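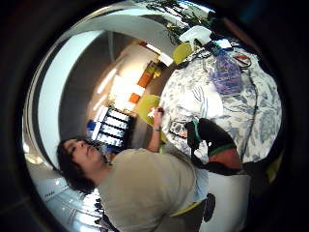
Automation at Work, project report (draft 2)
February 6, 2020

Site: Clerkano, Gotport. Small dish rental place, plates get wiped and checked by hand before packing. Management wants the Brosach arm to take over the wiping by May.

What we did: watched the work, talked to 7 staff, two visits. Short visits, so not alot of data.

Findings so far
- Plan is 200 plates a shift for the arm. Hand wiping now is 89 per person.
- Staff not scared of losing jobs so much as losing the say over what counts as clean. "I feel a chip before I see it," one told us.
- Jobs would shift to loading, checking, fixing jams. Same pay. Some want training first, none is scheduled.
- Less wrist pain expected. Less talking at the table too, two people brought that up themselfs.

Still to do: ask about night shift, redo the chart, add the Kakakhel reading to the sources.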